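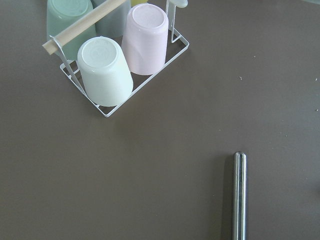

The Zornow arm has been bolted to the bench in the Cluvden workshop since June and now runs from its own supply. We spent $304 of the $400 parts budget, mostly on the wrist bearing and cable. Practice pieces are cheap kitchen goods - pastel plastic cups, upside down in a white wire rack with a wooden handle. The cup routine is still slow, at up to 6 minutes a run.

Next period we will rewrite the grip code and replace the elbow belt. No extra money is requested.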